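Posted 19 December 2024
14 comments | 37 shares

Section 4 – Recording your first demo in the Ulex kitchen

Okay, so by now you've got Skimovbridge talking to your controller and the simulated arm wiggles when you wiggle. Good! Time to teach it something. I always start people on the small appliance by the marble counter, and I still warm up on it myself.

1. Load the kitchen and switch to the wrist view. Leave the speed slider at 100 for now (it goes up to 500, and please don't).

2. Open the gripper all the way before you go anywhere near the appliance.

3. Press Record and wait for the beep. Anything you do before the beep is lost.

4. Move in slowly with the fingers apart. I like to stop just short, look at where both fingertips are, fix the wrist angle, and only then keep going.

5. Do the task once, back away, and press Record again to save.

Note: a take can hold 3000 steps. Mine usually come in well under that – my last clean one was 1485, and I'd stopped for a good long think in the middle. Pauses are fine, you can trim them in section 6.

Caution: if the arm starts to shake, let go of the trigger. Don't fight it! Pushing harder just records the shaking, and then your robot learns to shake too (ask me how I spent October).

6. Play the take back in the same view. If the wrist looks tilted compared to the appliance, check step 4 and go again before you save a second one.

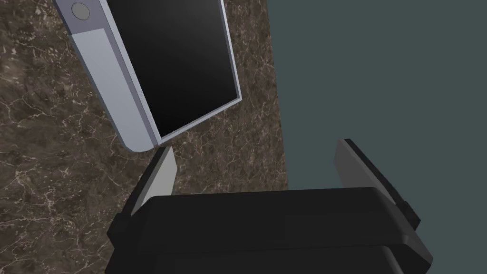 Wrist view in the simulator, gripper open near the appliance.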